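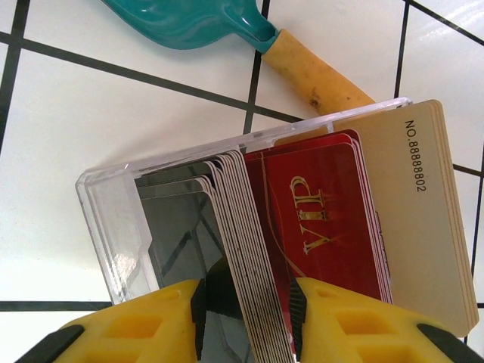

Samples at the Emik open day, Eltville. The VIPs keep to the right.

I have a drawer at home full of cards that let me into places I no longer go, so an open day at a firm that makes them was always going to get me on a train. Emik has been printing on card and plastic outside Eltville since 1951, and on 2023-06-06 it let the public in to see how it's done, with coffee, a raffle and a map of the site so badly folded that I took it for a different site.

Most people visit Eltville for roses and wine. I mention this because the taxi driver mentioned it, twice, and then asked whether I was sure.

The tour begins in the cutting hall. Manaia Ellery took our group round at a fair pace, walking backwards, and knew the answer to everything except where the toilets had been moved to. Sheets come off the press in a size you could wallpaper a cupboard with. They are laminated, cooled, punched, and then rounded at the corners, and the corners are what the staff like talking about. A card with a square corner goes through a wallet lining in a month. A corner with too much curve looks like a toy. There are five standard curves, we were handed all of them, and I passed mine along with a thoughtful nod, having felt one.

The noise in there is considerable. Somebody's child enjoyed it more than the rest of us put together.

After that comes the finishing room, where they do the foils. Gold is still what people want. Ellery told us that every client arrives asking for something restrained and leaves having ordered gold, and that the only variable is how long it takes. The red VIP cards in the sample box are a fair specimen of where restraint ends up: deep glossy red, a thin gold curve across the front and big gold letters with serifs on them. I disapproved of it for as long as it took to want one. The smoky grey cards at the other end of the box are see-through, more or less, and much more tasteful, and I can't say I gave them a second look until I was back home.

Between those two were the thin ones with white edges. I asked what they were for and was told "ordinary use", which put me in my place.

The box interested me more than I had expected. It's clear plastic with very thick walls, so whatever is behind it bends and doubles, and on a tiled surface you get a good deal of extra tiling thrown in. Fine for a shop counter, I should think, provided the customer hasn't had lunch at Kang first. (Kang is the café over the road. It does a lunch plate and a wine list, and by one o'clock half the tour was in it.)

Then the Lorus room. I had read about the Lorus room in the leaflet, where it was called "an experience". It's the display end of the building, and it has been decorated by someone who was told to be cheerful and given no upper limit. The little bay I spent longest at had white floor tiles and dark teal walls, with pale pink flowers drawn in outline and large ovals in gold and peach. There were artificial tulips against one side, pink, yellow and white. A garden tool or two had got in among the goods as well, including a teal forked tool with an orange handle, looking rather out of place among the rest of the display. I believe the theme was spring. It may have been loyalty schemes.

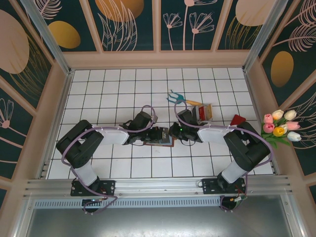
Olga Ramalho, to whom I described all this by phone from the platform, said the tulips were the only sensible part, as real ones would have dropped their petals by lunchtime and people in the card business can't bear a loose edge. She also wanted to know if I had been given anything free. I had: a pencil, and a voucher for 38 per cent off an order of 80 cards or more.

I've done the sums. I don't know 80 people who would accept a card from me, and I'm not sure what it would admit them to.

A few practical points for anyone tempted. The bus from the station stops short of the works and you walk the last bit along a road with no pavement - wear proper shoes. Go round the cutting hall early, while the guides still have their voices. The raffle is drawn at four and you have to be present, a rule they enforce with some relish. The shop takes cards only, and I'm told that everyone has already made the remark.

There's a second open day in October, when the embossing side will be running too. I've put it in the diary, in pencil. Theirs, as it happens, and it needs sharpening.

Recent visits
A morning at the envelope works
The button museum, second attempt
Two ferries and a rope factory
What they keep under the clock tower
Eltville for people who don't drink wine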